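## 4. Setting the table height

Read this section through before you raise the table for the first time. It applies to the Bescombe and Bescombe Wide frames with a wooden top.
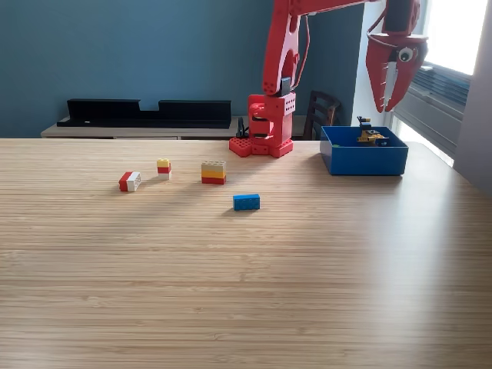 The height is set by the crank under the right side of the top, and one full turn raises it by 9 mm. Before cranking, move anything you have set up on the table away from the edges. Check the finish as well: on a pale top with fine grain lines, a scratch from a dragged object is easiest to find where window light falls across the surface, so look there first and touch it up with Lirnumer oil before going on.

1. Unlock both leg clamps. The levers should point straight down.
2. Fold out the crank handle until it clicks.
3. Turn clockwise to raise, counterclockwise to lower. Keep an even pace.
4. Stop when the mark on the left leg lines up with the height you want.
5. Close the clamps, left side first, and fold the crank away.

**Note:** The scale on the leg shows frame height only. Add the thickness of your top.

**Caution:** Do not crank with more than 60 kg on the table. The gears will slip before the frame bends, but slipped gears are not covered by the Zandton warranty.

### 4.1 If the table is uneven

Small differences between the legs are normal after a move. Lower the frame all the way, then give the crank a further half turn - you will feel it stiffen - and raise it again. If one side still sits low, adjust the foot on that side with the Fung key (part 245).

Leg drawings by Rowena Tagle. Revised in March.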